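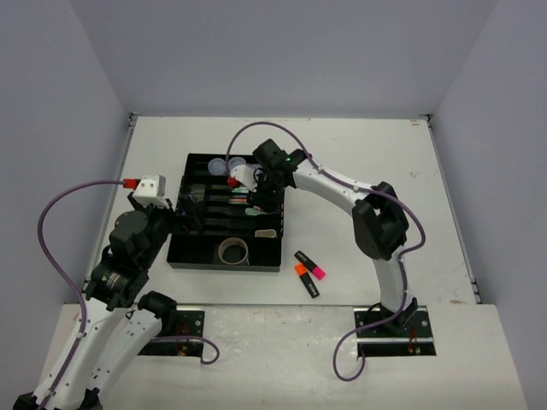
Page last changed: 3rd June

Marlene Weidemann had the kettle on before I'd got my coat off, and we were well into the second pot by the time either of us remembered I had come to ask her about letters. She has been writing to people she's never met since she was 15, and she has kept every reply, all 586 of them, in the spare room of her house in Bukirby.

"I was a shy girl and I couldn't talk to anybody at school," she told me, "but I could write eight pages to a stranger in Skatwood about our cat. And she wrote back! Nine pages, about her cat. I thought, well, this is the life for me."

The Skatwood letters went on for years – through two weddings, a flood and a very long quarrel about rhubarb. I asked whether she minded waiting so long between answers, and she looked at me quite kindly, as you might at someone who has never had a garden.

"The waiting is when you do your thinking. You're peeling potatoes and you think, oh, I must tell her that. By the time you sit down you've got half the letter ready."

She writes on Sunday evenings, always a rough copy first, and she never starts by saying sorry for being slow. "It wastes a whole paragraph and it makes the other person feel they've been counting the weeks. Just say what the weather's doing and get on with it."
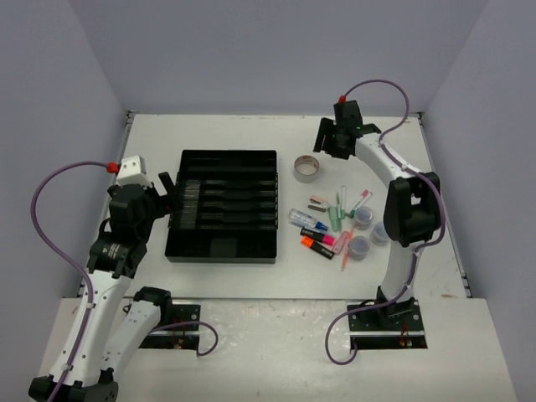
One reader, who got in touch after we mentioned this interview in May, feels that the rough copy is where a letter goes wrong, and would sooner have the crossings-out and the spelling mistakes left in for the other person to enjoy.

I put this to Marlene, who laughed. "They haven't seen my crossings-out. Nellik would have sent it back!" Nellik is where her longest-running correspondent lives now, some 12 streets from the sea, and in all these years the two of them have spoken on the telephone once. It was a bad line and they were both rather relieved when it was over. She wrote the next day to say so.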